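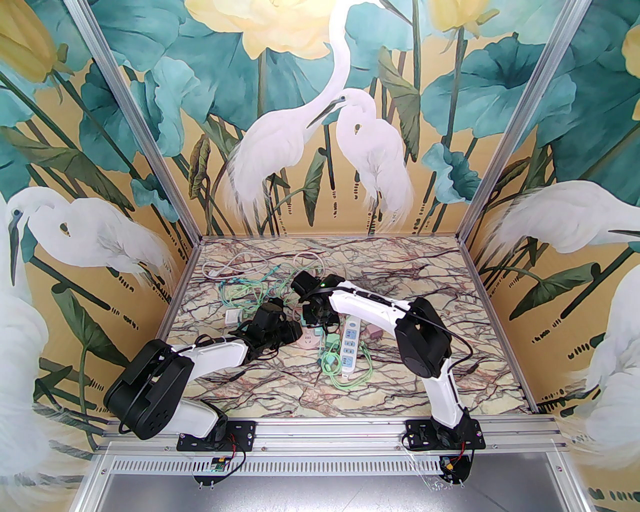
4. Setting up a charging spot

The Trulletti desk charger works best when it has a fixed place with its own outlet. Choose a hard, level surface within reach of the wall and clear it before you unpack the box. Cables left lying in a tangle with a plug adapter among them, like the green ones here, should be separated first, and any adapter you plan to use should be set to one side. Do not place the charger on a bed, a cushion, or a rug.

1. Unwind the power cord completely. Do not use it while it is coiled.
2. Push the small end of the cord into the back of the charger until it clicks.
3. Plug the other end into a wall outlet. The front light turns amber.
4. Wait 60 seconds. The light turns white when the charger is ready.
5. Connect one device. Charging starts when the light blinks twice.
6. Connect any other devices one at a time.

Note: If the light stays amber after 90 seconds, unplug the charger, wait a moment, and start again from step 2.

CAUTION: Never plug one adapter into another. Do not run the cord under carpet or through a door.

4.1 Storing spare cords

Fold each cord into loops and fasten it with one of the supplied ties. Loops should be no tighter than 2 inches across. Label both ends. Throw away any cord with cracked covering or a bent pin; tape is not a repair.

The Iton extension cord (sold separately) adds 50 inches of reach. Use only one per charger.

Related items
Wijesinghe cord ties, pack of 25
Iton extension cord
Trulletti wall bracket
Horkport service centers
Section 5: Cleaning and care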